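March, notebook, carrying on from the last page

Dendden Building, lobby directory board. Got back from downtown a little after lunch with cold feet and a full memory card, so I'm writing this before I lose the order of things.

The board is still on the wall! I really had convinced myself the new owners would have pulled it when they redid the entrance, but there it was to the left of the elevators, black felt, white push-in letters, glass door with the little lock. Most of the names are gone. What's left is a dentist, half of an insurance agency (the second partner's name has dropped down into the bottom of the case and lies there in a heap), and on the top floor line just the word SUITE and no suite. The porter let me stand there as long as I liked and told me he used to change the letters himself, with tweezers, and that the E's always ran out first and he'd make them from F's and a bit of a broken L. So that explains the crooked E's I'd been puzzling over in the old lobby photo. Note to self: zoom in on those again, I had them down as damage.

The good part is the felt. Where a name sat for years the felt is darker, and if you get the light low from the side you can read a lot of what used to be there. I tried it with the phone flashlight held flat against the glass, and up came DRODLEY, clear as anything, on the third line down. I may have made a noise. Drodley's is the tailoring firm Till has been saying was in the building and I've been saying was across Coelho Street, over the shoe store. Till Voß, if you're reading this, fine. You win, I'll buy the coffee. Though I'd still like to see it in a street directory, because a tenant could easily have kept a sign in one place and the cutting room in another, and the painted ad on the alley wall does point toward Coelho. (It has a hand on it with a very long finger. The hand is in much better shape than the lettering.)

Method, for whoever does the next one: side light from the left is better than from the right, I think because the pile of the felt leans that way. Glass is a nuisance. I got reflections of the street door in nearly everything until I took my coat off and held it up behind me, which works but you then need another arm. Five exposures of each section, moving the light a little lower each time. I did three sections before the phone battery got low and skipped the bottom one, where it's mostly loose letters anyway. We should ask if the porter will open the case. He said he has the key "somewhere," and he didn't seem against it.

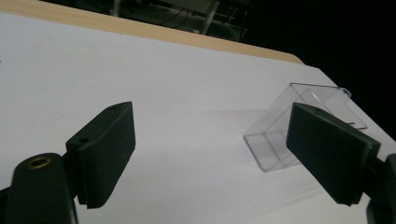
White tabletop and the green ridged fingers.

Back at the desk. Loaded everything and went through the first section with the contrast pushed way up. Past a certain point the felt turns to soup and you begin seeing names because you want to. I had a whole law firm worked out at one stage and then turned the contrast down and it was a scratch in the glass. So the rule from now on: if it can't be read at moderate contrast in at least two exposures, it goes in the list with a question mark. I've gone back over my list with that in mind and Drodley survives easily, the music teacher survives, and something ending in -MAN & SON is now a question mark, sadly, as I was getting attached to them.

Also measured the letter spacing off the grooves. The grooves are even all the way down, which helps a lot, as you can tell how many lines a floor was given and so more or less how chopped up that floor was. The fourth floor gets a huge block of lines. All those tiny offices! I remember my aunt talking about a place up there where you could get a letter typed while you waited, and I'd love to find it. Nothing readable in that block yet, it's the part with the worst reflections.

On the rest of the walk: the Citham Savings corner has scaffolding up to the cornice, no view of the date stone. The barber's on Coelho has put back its old tile entry, or uncovered it, I couldn't tell which and they were closed. The clock outside the old station hotel has hands again but they're both pointing at the six. I took a picture of the mail chute in the Dendden lobby while I was there, brass front polished up and the slot sealed. The porter says there are still letters stuck in it between floors. Everybody says that about every mail chute and I choose to believe it every time.

Grant stuff, putting it here so it's written down somewhere. We have 2000 for the whole downtown survey and I don't want to spend any of it on a proper copy light until we know the owners will let us come back. Till thinks he can clamp a desk lamp to something. I'd try that first, with a piece of card to keep it off the glass.

To do:
Write to the building manager about opening the case (polite, mention the porter was helpful, leave out the coat)
Redo the fourth floor block, early evening, when the street door isn't so bright
Street directories at the library for Drodley, both addresses
Look at the crooked E's again
Rename today's files, they're all still called whatever the phone calls them
Coffee for Till

4:30, stopping here. The music teacher's line has a room number after it that I read as a 3 this morning and now think is an 8. Leaving it open.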